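Filutura opens its marketplace to market-town shops

Independent shops in Millescombe can now sell through Filutura without paying a listing fee, after the online marketplace switched on its long-promised town pages on Wednesday morning.

The town is the first to get its own page, and what a start it has had! By 5 pm on launch day, 66 shops and market stalls had signed up, and shoppers had placed 518 orders between them. Bread flour, bike lights, birthday cards and a surprising amount of wool were among the early sellers.

Sellers pay commission only when something is sold. The rate is 5 per cent for the first year, and payouts arrive the next working day instead of at the end of the month – a change that smaller traders have been asking for since the site began.
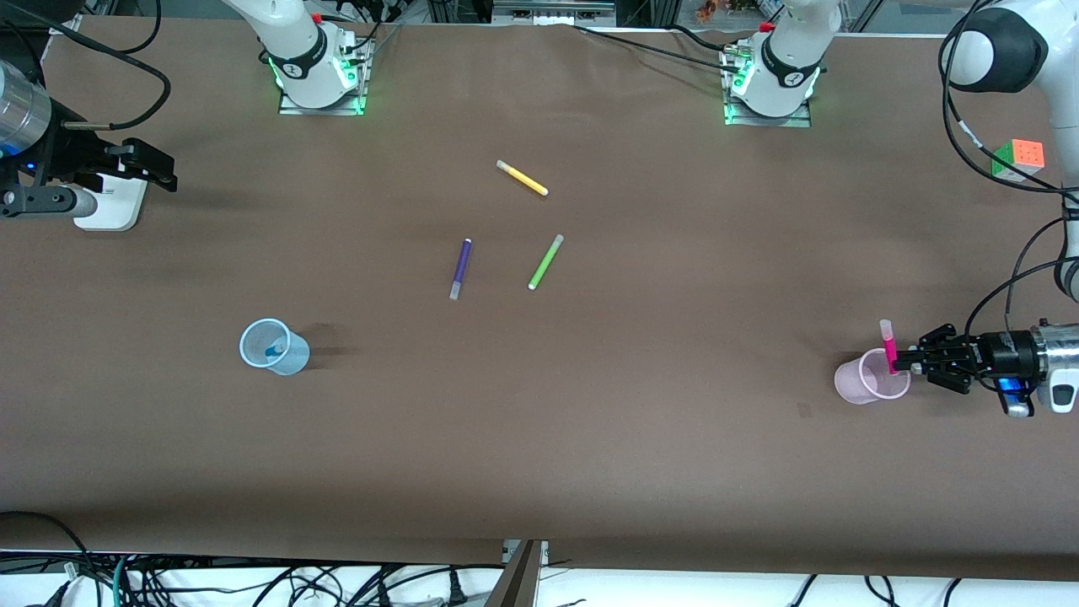

Yellow, purple and green markers on a brown tabletop.

Thoa Bạch, who runs the town pages for Filutura, was delighted with the first day. "We hoped people would have a look round and perhaps buy one thing," she said. "Instead they were filling baskets from four or five different shops and paying once at the end. I kept refreshing the screen like a child waiting for snow."

That single basket is the best bit of the new service. Orders from different shops are gathered at the Rokard depot on the edge of town and sent out together, so the customer pays one delivery charge. Anything ordered before noon should reach a Millescombe address the same evening, and collection from the depot is free.

Du, the homeware shop on the High Street, had its whole range online by lunchtime and sold out of its enamel mugs before closing. More stock is due in August, along with a range of lampshades that the shop has never sold online before. 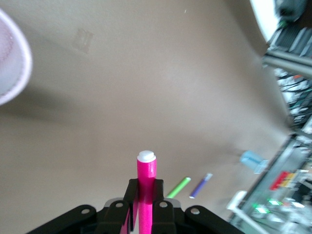 How to join

Any shop or regular market stall with a Millescombe address can apply through the Filutura website. The form takes a few minutes, and sellers can list up to 30 products straight away while their details are being checked. The limit is lifted once the account is approved.

Help with product photos and stock lists is available at the Rokard depot every Wednesday from 10 am, with no need to book. Filutura plans to name the second town on the scheme before the autumn.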